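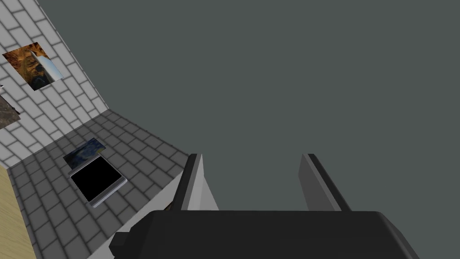 The simulated gallery from the gripper's point of view, fingers open. Render: Perron

I spent most of a February afternoon watching a robot look at pretend paintings, and I had a much better time than I expected to!

The people doing this are a small research outfit called Perron, and what they wanted to know sounds almost silly when you say it out loud. If you train a robot arm entirely inside a computer, does it help to clutter up the place with stuff that has nothing to do with the job? So they built a fake room with white brick walls and a gray tiled floor, hung paintings in it, and put a couple of flat things on the floor too (one is a small swirly blue canvas, very night-sky, and I want it for my kitchen). Then they made 2000 versions of that room and let their software loose in them.

The method is called Roltach, and Hilkka Koivisto, the lead on the project, walked me through it over some pretty terrible coffee. Most camera-guided arms learn from whatever the camera sees, background and all, so a fancy brick wall can end up mattering to them as much as the cup they're meant to pick up. Roltach shows the software the same reach twice, in two rooms decorated differently, and marks it down whenever it moves differently between the two. Same reach, new wallpaper, no excuses.

"We change the paintings, we change the floor, we tip the camera over until you feel a little seasick," Koivisto told me. "The arm should not care."

I did feel a little seasick, for the record. The camera rides along with the gripper, so when the wrist rolls, the whole gallery rolls with it, and you get bricks running downhill and portraits hanging at angles no museum would put up with. I kept tilting my head at the monitor. Koivisto has stopped doing that, she says, but it took her a month.

So does it work? Pretty well, going by the numbers they showed me. The team ran 600 test reaches in simulated rooms the software had never been given before. Arnine, the older training setup they were using up to last year, finished 392 of them. Roltach finished almost all of them, and the misses were mostly on shiny things. Anything with a glossy rim or a bright highlight still throws it, and Koivisto thinks that's because the highlight slides around as the wrist turns and the software takes it for an edge. They have an idea for fixing that and she wouldn't tell me what it was, even when I asked twice.

Now for the part I was nosy about, which is whether any of this carries over to an arm you could bump your elbow on. The answer so far is "a bit." They've moved Roltach onto one real arm, in a plain room, for 10 short sessions, and Koivisto called the results encouraging but too thin to publish. A real camera blurs, and real fingers bend a little when they press on something. The rendered ones are perfectly stiff and perfectly clean, and she'd like to dirty them up before the next round.

The paper is out for review now, and the rooms themselves (paintings included) go up for other labs to download once it's accepted. A second team, at Sistel, has already asked for early access so they can try the same trick with drawers and cabinet doors. I've asked to come back and watch that one, and I'm bringing my own coffee.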